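サポート > 布製収納ボックス > セットアップガイド

当サイトではCookieを使用しています。閲覧を続けると同意したものとみなされます。

3. ボックスを立ち上げて中身を決める

届いたときはぺたんこなので、まず形を作ります。私はいつもベッドの上でやっています(床だと腰がつらくて…)。

手順1 底板を入れ、四隅を内側から指で押し広げます。

手順2 口を上にして置き、小物を周りに集めます。
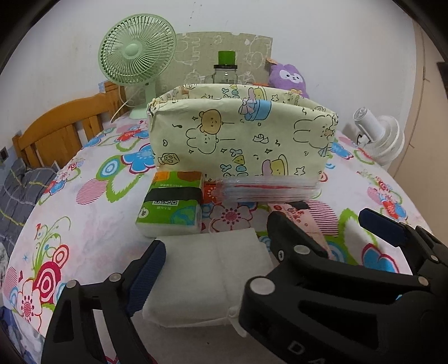
私が使っているのはWanddenの布ボックスで、もう二年目になります。角のしわは多少残っても使うのに困らないので、アイロンまではかけません。うさぎやくまの絵が横向きになっていますが、気にせず進めてOK!ミントグリーンの扇風機みたいにコードのあるものは、コードをゆるくまとめてから入れてください。黒いふたの透明な容器のような背の高いものは、奥側に立てると取り出しやすいです。

注意:重さの目安は合計845グラムまで。私は一度欲張って入れすぎて、底がたわみました。

手順3 平たいもの、転がるものをボックスの手前に並べて、入れる順番を決めます。ティッシュやピンクのウェットシートは毎日使うので最後、いちばん上に。透明な筒は寝かせると転がりやすいので、私はティッシュを横に当てて止めています。

メモ:ウェットシートは開け口を上に向けてしまうと、片手で引き出せて楽ですよ。

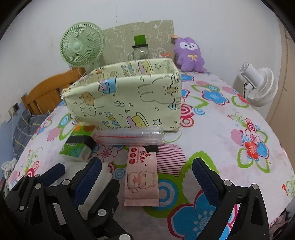 手順4 大きいものから順に入れます。縁から20ミリくらい下で止めておくと、持ち上げたときに中身がこぼれません。

手順5 両端を持って棚へ。片側だけつかむと形がゆがみます。

お手入れは、固く絞った布でさっと拭くだけ。洗濯機は型崩れするのでやめてくださいね。

最終更新:7月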